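Features / Workshop / Long read

Three grippers, one kitchen table and a very patient friend

I should say straight away that I'm not a robot person. I mend lawnmowers, I write for this magazine, and until March the cleverest machine in my house was the bread maker. Then Naheed Khokhar rang to ask if I'd like to spend a few days trying out grippers with her, and I said yes before she'd got to the end of the sentence.

Naheed runs a little firm called Warraich, which helps small factories pick the right bits for their robot arms. Her customer this time packs jars of chutney, and the choice had come down to three hands: the Iteo, the Varnis and the Drerach. All of them have two fingers, all of them open and shut, and I couldn't for the life of me see why you'd need three days to choose. (You do. You need longer!)

We began on the Monday with the Iteo, bolted to an arm at one end of her workshop and fed from a crate of empty jars. It's quick, it's light, and it makes a lovely little sigh when it closes. It also has narrow fingertips, so a jar that comes in slightly crooked gets turned round like a dancer. Naheed wrote "fussy" in her notebook and underlined it twice.

The Varnis was my favourite, partly for its rubber pads and partly, I admit, for its manual, which is written for people like me. You set the squeeze with a dial and off it goes. We gave it jars, lids, a bag of sugar and my glasses case, and it picked up the lot. The trouble is the weight. By the time you've hung that much gripper on the end of a small arm there isn't much lifting left for the chutney.

The Drerach hadn't turned up. It was stuck in a depot somewhere, so Pei-shan Yu, who looks after the software side, offered to let us try it on her computer instead. I was a bit sniffy about this. I'd come to play with real machinery, and here I was on a kitchen chair looking at a screen. I got over it in ten minutes.

Pei-shan can run 3000 grabs overnight while she's asleep, and she can put the make-believe camera wherever she fancies. She likes it low behind the hand, looking along the fingers, and she drops the whole thing into rooms with all sorts of walls and floors, so the software doesn't get too used to one background.

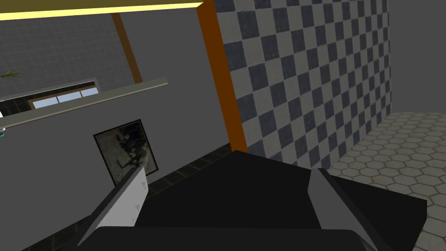 TESTS AND TRIALS

The view from the wrist takes some getting used to. Everything leans, the palm is a great black lump across the bottom, and the checked wall made me feel faintly seasick when the arm started to swing. Pei-shan loves that wall. If the software can keep track of a pale finger and a grey one with all those squares and hexagons going past, she says, it won't be bothered by a bit of clutter on a packing line.

Out of that first night's run, the Drerach fumbled 274 grabs. I thought that sounded dreadful, but Naheed was more interested in where they'd gone wrong, and nearly all of them were jars lying on their sides. Her customer's jars come down the line standing up, so she cheered up no end and went to put the kettle on.

Would I buy one on the strength of a simulation? No, and neither would she. She wants the real thing on a real arm with real chutney in the jars, and she's been on to the depot again this morning. If it were my money I'd still be tempted by the Varnis and a bigger arm, but then I'm not the one paying for the arm.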